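Pumphrey Institute of Building Services
Interior Fixtures, Unit 6: Vanity Cabinets, Basins and Faucets

Purpose of the unit

This handout accompanies the Wednesday workshop session and should be read before attending. Students are expected to know the parts of a vanity installation by name and to be able to inspect a finished unit without supervision.

6.1 Types of base

Freestanding vanities on short legs are common in small bathrooms. The legs keep the cabinet clear of the floor during mopping, but they carry the whole load of the top and must be leveled one at a time. A counter with a solid base spreads its weight more evenly and is harder to move once the supply lines are connected. In the Rokton apartments, used as our case study, 184 units were fitted with legged cabinets and 98 with solid-base counters.

6.2 Inset basins

An inset basin sits in an opening cut into the counter top. Check the rim for gaps with a strip of paper. If the paper slides under the rim at any point, the sealant must be cut out and replaced. Do not add new sealant over old.

6.3 Faucets

Grip the faucet at its base and turn it gently. Any movement indicates a loose mounting nut. Chrome finishes are to be wiped with a soft damp cloth and dried at once — abrasive pads are not permitted on any fixture in the workshop. Handles should be opened and closed fully, first cold and then hot.

6.4 Floor and surroundings

Before work begins, clear the floor in front of the cabinet and move bottles, tubs and cartons away from the walking route. Cabinet doors must open through their full swing. Record any mark on a door or front panel on the Drovitz inspection sheet, including marks that were present on delivery.

6.5 Assessment

The practical inspection carries 100 points. Written notes are due in March and should be handed in at the Mukbridge office.

Pumphrey Institute, Mukbridge campus. All rights reserved. Back to top

Comments

Is the paper test also required for basins mounted on top of the counter?

Section 6.2 was useful. Please post the inspection sheet as a separate file.
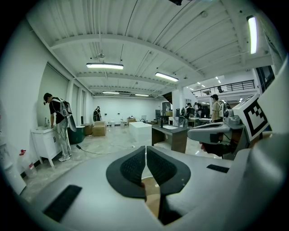
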